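Slot is 30 minutes including questions. Andor Lakatos is chairing and he will stand up at 25 whether I've finished or not.

## The Shared Kitchen: A Field Guide

**Opening (slow down, they'll still be finding seats)**

- Ask for hands: who has a kitchen at work? Who has washed a cup in it that wasn't theirs? Who is still cross?
- I've worked in 11 offices. I remember the kitchens better than the jobs.
- At Dalent we had a roster. It was laminated, it was colour-coded, and it had the name of a man who'd left in April two years earlier. He was our most reliable washer-up, in that we'd all stopped expecting anything.

**Signs**

- Every kitchen starts with one sign. "Please rinse your dishes." Fair enough.
- Then the second sign, which is about the first sign.
- Candinon got as far as a sign with footnotes. Read it out in full. Do the voice, but not for too long (went flat last time).
- Point to make: a sign is a letter from someone who washes up to people who don't read letters.

**The soaking defence**

- "I'm leaving it to soak." Pause here.
- Porridge, yes. Lasagne, certainly. A glass that had water in it – we need to talk.
- Costello story: the pot. Keep to two minutes. Leave out the bit about the lid.

**Tea towels**

- Where do they come from? Some 70 people on our floor at Vosance and I never met one who'd brought in a tea towel. The drawer was full.
- Same question for saucers. I can't remember when I last saw a colleague use one, yet they outlive every mug in the cupboard. Mugs get carried off to desks and die there. Saucers stay home and pile up.
- If anyone from facilities is in the room, this is the moment to be nice to them.

**What helped (the useful part, don't rush it)**

- Fewer dishes. Vosance took half the mugs away over a weekend and the sink was clear by morning tea. People wash a cup when it's the only cup.
- Put the drying rack where people stand while the kettle boils. They get bored and put things away.
- Take down all the signs at once. There was grumbling, mostly from the authors.
- The towel goes home with whoever complains about the towel. Harsh, but complaints dropped and so did the smell.

**Questions**

- Somebody will ask about the dishwasher. Say it's a separate talk. It's longer and I come out of it badly.
- Somebody will ask whose turn it is. It's theirs.
- Leave the last slide up while people file out, and take my own mug back off the lectern.

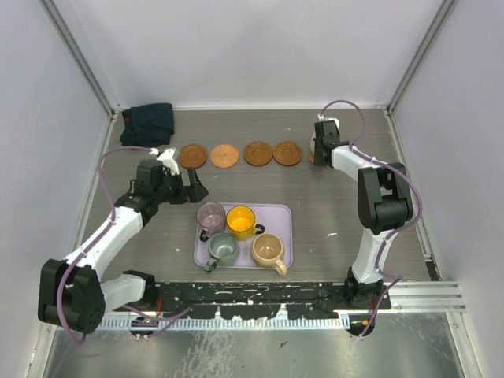
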